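The Long Table at Quintana

When the trade ministers of two neighboring countries sat down in Quintana last March, they had 21 items on the agenda and one interpreter who had slept. Cecilia Aidoo had been on the job since five in the morning. By the time the delegations broke for lunch they had settled two of the items, both about truck weights.

The border crossing at Hemon handles 935 trucks on a busy day. Drivers wait in line with fruit, cement and machine parts while papers are checked twice, once on each side. Ending that second check was the main reason for the talks, and it was the item both sides kept putting off.
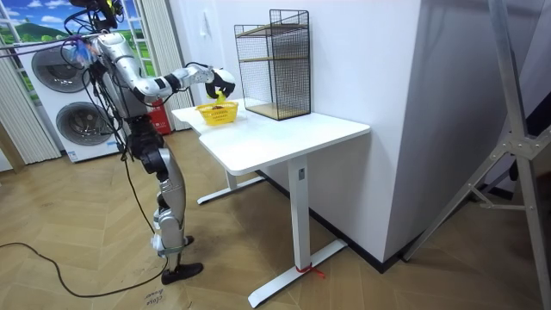
Kwame Abubakari led the visiting delegation. He is a former customs officer and he talks like one, in short sentences with the form number at the end. His opposite number, Orsolya Fodor, came up through the foreign ministry and likes to let a silence run. They had met before and got along well enough -- they disagreed mostly about who should pay for the shared inspection hall. The hardest line in the draft covered automation equipment, where the same equipment could be taxed as a machine, as electronics or as parts, depending on which officer opened the crate. Fodor wanted one rate for all of it. Abubakari wanted the parts kept separate.

They worked until nearly midnight. Ama Owusu, who drafted the final text, went through four versions of the same paragraph before both sides would initial it.

The agreement sets up a single check at Hemon for a trial period and leaves the cost of the hall to a later round. Truckers' groups wanted more. The next meeting is in Rilunance, and the hall is first on the list.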